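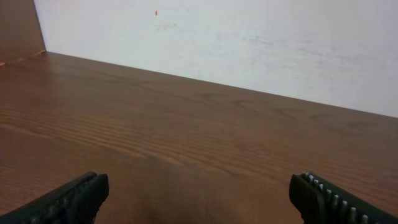

Before we all sign off on the Zirnberg draft, I would like to take one more run at the word "household." Gerardo wants it left alone, and I understand why, having sat through the same calls he did. But the definition in the reparations guidelines is still circular. A household is the persons listed by its head, and the head is the person who lists the household. Follow it with a finger and you get something like the grain on that tabletop, a long dark line that heads off with great purpose and ends up inside an oval swirl near the middle. I have read it out loud to two law students and a brother-in-law. The brother-in-law thought it was about taxes.

Gerardo's message, for those who deleted it along with the other seventeen in the thread:

On 19/10/2019 Gerardo Mancuso wrote:

> Friends, I beg you. The definition of household has been
> through three rounds of comment and it is what the claims
> office is already using. If we reopen it, the office will
> stop processing until it gets new wording, and the people
> in Nellusari who have been waiting since the first intake
> will wait longer. The definition is bad. It is also
> finished. There are 3000 claims in the queue and I would
> like some of the claimants to be alive when they are paid.
>
> On Article 8, I am open to suggestions, provided they are
> short.

I take the point about the queue. I'd take it harder if the definition weren't the reason a good part of the queue is not moving. When the clinic went through a batch of 300 returned files last December, the single most common note in the margin was "head of household to confirm." In 40 of those, the head of household was the person whose disappearance the claim was about. Somebody in the claims office had written to a missing man asking him to confirm that he was missing, and then marked the file as unresponsive. In fairness to the office, he was.

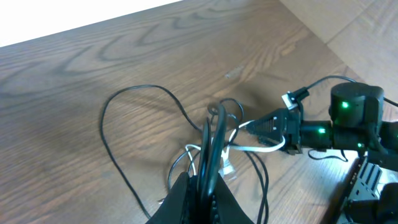 So the families do the sensible thing and nominate someone else, usually a married son or an uncle with a bank account. The payment goes to him. The widow, who brought the claim and kept the papers in a flour tin through two moves, becomes a "listed person," and a listed person has no right to appeal, or to be told the amount, or to get a letter in the mail. We had one woman come to the Pleketti walk-in hours to ask how her claim was doing and it had been paid out since spring. Her nephew had a very nice truck.

I don't think fixing this means reopening the whole text. My proposal is one sentence, to go after the existing definition, which can then stay exactly as bad as it is:

"Any adult who files or co-files a claim shall be treated as a claimant in their own right, whether or not they are the head of the household."

That's it. The office can keep its forms. It can keep the word "head," to which it seems attached. Files already paid would stay paid, although I'd want it on record that some of us don't love that.

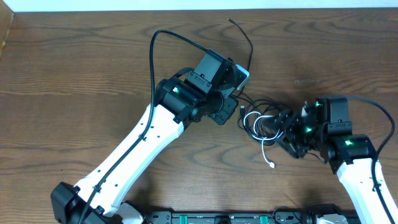 Which brings me to Article 8, the appeals section, where Gerardo has asked us to be short, and where the draft is anything but. An applicant who is refused writes to the district desk, which forwards to the review panel, which asks the district desk for its opinion, which is that the application was refused. Look at the arm on the left, with the black cable clipped to its white upper link in two places. For that stretch the cable is a model of good order. Then it takes off in a tall arc over the top of everything and curves back down toward the wrist. The first two paragraphs of Article 8 are the clips, and paragraph three is the arc. I would cut paragraph three entirely and let the review panel decide on the papers, with the applicant allowed to add to them. If the panel wants to know what the district desk thinks, it can read the refusal.

The argument against, made at length by the Tikkanen people on the last call, is that the district desks know the local situation and the panel doesn't. True. The district desks know the local situation extremely well. In at least two districts they were part of it. I don't say that to be clever, and I know there are decent people on those desks who took the job for the right reasons, but a woman who has to walk into the same building, up the same stairs, and hand her appeal to the same man is probably going to turn around on the landing. Several told us they did.

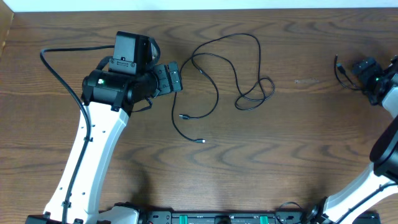

There is also the smaller matter of time limits. The draft gives the applicant 8 days to appeal, counted from the date on the letter. Anyone who has used the mail service out to Nellusari will have a feeling for how that goes. I'd ask for the clock to start on receipt, signed for, and for the period to be longer. How much longer I leave to those who enjoy that kind of discussion, and I know who you are.

Two bits of housekeeping. Whoever has the annotated copy with the green comments, please circulate it, as the one I have stops at Article 5. And the annex still refers to the "Provisional Office," which was dissolved, and which I'm told has since been asked for its views.

Gerardo, if you can live with the one sentence on claimants, I'll drop every other thing I have ever said about "household," including the footnote. I'd need to hear from you before the call so I know which version to bring.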